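Where to put the microwave in a narrow kitchen
Trukcombe Home Board > Kitchens and Laundry
Thread started Jan 23, 2021

Siham Najjar
We rent the upper floor of an older house and the kitchen is a galley with very little counter. The only stretch worth cooking on is 50 inches, between the sink and the range, and the microwave takes up nearly half of it. I want it somewhere else. The choices I can see are the top of the fridge, a wall shelf, a cart at the far end, or a small table outside the kitchen in the hall.

I can drill into the walls if I patch them when we leave. I can't touch the cabinets or the wiring. My mother-in-law uses the kitchen too and she is under five feet, so the fridge top worries me. What did other people do?

Khalil Boutros
Fridge top. We had ours up there for three years in a smaller kitchen than yours. It costs nothing and you get the whole counter back. Put a board under it so the feet don't sit on the fridge hinge cover. A step stool solves the height.

Raghda Daher
I would not do that with someone short in the house. The danger is soup. You reach over your head, the bowl is hot, you can't see how full it is, and you bring it down past your face. A step stool makes it worse, now you're stepping backward off it with the bowl. The rule I was taught is that the floor of the oven should be no higher than the shoulder of the shortest person who uses it.

Also check the fridge manual. Some fridges let heat out at the top and back and you can't block that.

Khalil Boutros
Our fridge vents at the bottom. Most newer ones do. But fair point on the soup, we mostly heat up coffee.

Svenja Schwerdtfeger
What is the hall table like? And is there an outlet out there that isn't shared with a space heater or something? A microwave on the same circuit as a heater will trip it every January.

Siham Najjar
There is one outlet in the hall and a lamp is the only thing on it. I don't know what else is on that breaker. The kitchen has two outlets on the counter side, and one of them is behind the fridge.

For the cart I was looking at the Skavby one with the two lower shelves. It's 24 inches wide, and I measured, and it would go at the end past the fridge with enough room to walk by. Not much more than that.

Raghda Daher
Find out what's on the breaker before you buy anything. Turn it off, walk around with the lamp and plug it in everywhere. Write down what's dead. It takes ten minutes. In our building the hall outlet turned out to be on with the bathroom, and the hair dryer plus the microwave was too much.

No extension cord for this, by the way, and no power strip. It goes straight into the wall.

Ysaline Roussel
Measure with the door open. Everyone measures the box and forgets the door. Every countertop model I've owned hinges on the left, so the door comes out and swings left, and it needs its full width of clear air in front. If there's a wall on the left side right at the front corner it will stop partway and then the turntable plate won't come out.

The other thing is where you set the food down. You take it out with your right hand, more or less, so you want a landing spot to the right or directly in front. If the only free surface is on the left you have to carry the plate around the open door. I lived with that for a year and I dripped on the floor every day.

We ended up with ours on a plain white table. In the last picture the door is all the way open, and you can tell how much of the left side it takes. 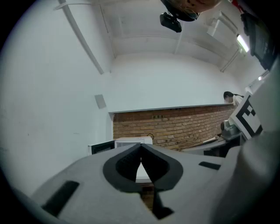
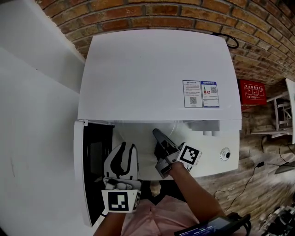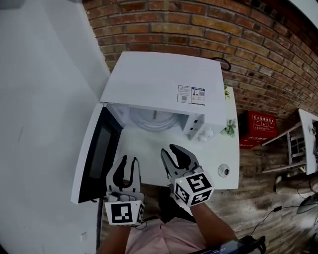 Svenja Schwerdtfeger
I'd go for a table over a cart too. Carts roll. Even with the wheels locked they shift when you pull on a stiff door, and some doors take a real pull. If Siham does get the Skavby she should leave the wheels off and use the fixed feet, if they're in the box.

Siham Najjar
They come in the box, according to the page. I hadn't thought about the door pulling on it. Ours is stiff.

The door would swing toward the fridge if I put it past the fridge, and there's nothing on the right but the wall. So I'd have no landing spot at all except the top of the oven.

Khalil Boutros
The top of the oven is fine as a landing spot. I do it all the time.

Raghda Daher
It depends on the oven. If the vents are on top you shouldn't put anything on it. Look for slots. And then somebody leaves the bread up there and it stays.

Siham, could you turn the cart so the front faces down the kitchen and not across it? Then the door opens along the wall.

Siham Najjar
I tried that with a cardboard box on a chair. It works for the door, but the person using it blocks the way to the back stairs. Maybe that's okay for two minutes at a time.

I did the breaker thing. The hall outlet is on with the front bedroom and the hall light. No heater in there. The outlet behind the fridge is on with the fridge and nothing else.

Ysaline Roussel
Leave the fridge one alone. If it trips while you're out you lose the food.

Khalil Boutros
Fridges and microwaves share a circuit in half the apartments in this town. Mine do and it has never tripped.

Svenja Schwerdtfeger
Mine did, in my first place. We came home after a long weekend to a freezer full of water. I'd use the hall.

Also, nobody has mentioned the wall shelf yet. I'd skip it. You said you can drill, but do you know what the wall is? In old houses around here the inside walls are lath and plaster and it crumbles. A microwave is heavy, and the weight is lopsided with most of it on the control side. The Stirnness brackets they sell at Haddadin are rated for it on paper, but only if both screws land in a stud.

Raghda Daher
Agree on the shelf. I have the Stirnness ones and they hold fine, into studs, but I had to put the shelf eight inches further left than I wanted. In a rental I wouldn't.

Siham Najjar
It's plaster. No shelf, then.

So it's the hall. The stretch of wall by the outlet is 72 inches, between the bedroom door and the coat hooks. I could put a table with the oven at the left end and have the rest of the top free on the right. The door would swing out over the left edge, toward the bedroom door, and that one opens inward so they won't hit.

Ysaline Roussel
That sounds right. Pull the table off the wall a little so the air can get around the back, and check the manual for how much your model wants at the sides and top. Get a table with a wipeable top. Ours shows every ring of coffee but they come off.

Table height matters more than you'd think with a short user. A regular dining height table is good, she can look down into the oven and see the rim of the bowl. Desk height is close enough.

Khalil Boutros
I still think this is a lot of furniture for a microwave. People will be carrying hot food down a hall now. How is that safer than the fridge top?

Raghda Daher
They'd be carrying it at waist height with a table right next to the oven. It can sit there until it cools off a bit. I'd take that.

Khalil Boutros
And if there's a rug in the hall?

Siham Najjar
There is a rug in the hall. It's a runner and it slides. I'll take it up.

Svenja Schwerdtfeger
Or put a pad under it. Haddadin cuts them to length at the back counter. Bring the measurement, they won't guess.

Siham Najjar
Thanks. I'll ask about the pad when I go for the table. One more question, does anyone keep the toaster out there too? My husband now wants to move everything.

Ysaline Roussel
Not on the same outlet at the same time. Toasters pull a lot. If he's willing to wait for the one to finish before starting the other it's fine, but in my house we weren't.

Raghda Daher
Leave the toaster in the kitchen. Crumbs in a hall bring mice.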